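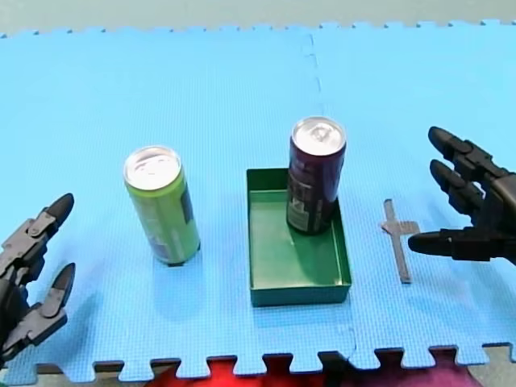 By Corinne Haldbeck

Demonstration gathering is the part of robot learning in which people build up a store of worked examples for a machine to learn from. A person guides a robot through a small everyday job, such as lifting a can out of a tray, and everything the cameras and joints report along the way is saved as a single record, usually called an episode. A learning system is later trained on many episodes together, in the hope that it will pick up the habit of the job and manage it when the objects have been shifted a little.

The tabletop setup

Most of this work happens on a surface not much larger than a kitchen table, and newcomers are often pleasantly surprised by how homely it all is. A foam puzzle mat, blue in the setup shown, gives the objects a soft place to land and a plain background. On it go a few ordinary things: two slim drink cans, one lime green and one dark purple, a shallow green tray with low walls, and a small flat gray tool. Jointed robot hands reach in from either side.

Slim cans are old favorites. They are tall for their width and easily knocked over, so a careless approach shows up right away. Standing one inside a tray makes the job harder, as the fingers have to clear the walls on the way in and again on the way out. Thin metal pieces lying flat are harder still, and many groups keep them for operators who have had a good deal of practice (and who have a good deal of patience!).

Recording a session

At Grorthorpe, where the Rewi collection was put together, a session begins with a card that names the job and the starting layout. The operator sets out the objects, moves the hands to their resting place, and starts the recording. When the job is finished, the recording is stopped, the episode is given a plain label, and the objects are moved to fresh spots. Up to 52 episodes are gathered in a session, with a long break in the middle, for tired operators tend to make hurried, jerky movements and a learning system will copy those just as faithfully as the good ones.

Fumbles are treated differently from place to place. Some groups throw them out. Rewi keeps an episode in which a can slips and is then picked up again, marked as a recovery, and drops only those in which the job was given up or a camera failed. Of the 131 episodes in the first release, 121 were kept under this rule, and 98 of those were done without any slip.

Checking and labeling

Each episode is played back by someone other than the operator before it is accepted. The Nuretti viewer, commonly used for this, shows the camera views next to the finger positions, so that a grip closing late or a joint reading that has gone quiet is fairly easy to spot. Labels are kept short and everyday: "take the purple can out of the tray" has served people better than anything fancier, and it spares everyone a long argument over wording.

Two-handed jobs

Work with two hands brings its own small troubles. The hands can get in each other's way over the middle of the mat, and one may hide an object from the camera just when the other is closing on it. The Vameo guide suggests that beginners let one hand rest while the other moves, then slowly work up to passing an object across. It also asks for some episodes in which the hands trade roles, so that the system doesn't come to treat one side as the only side that ever picks anything up.

See also: Grasping; Remote operation; Training data

Categories: Robot learning | Robot hands | Data gathering

Page last changed December 22, 2020 | Contact the editors | Back to top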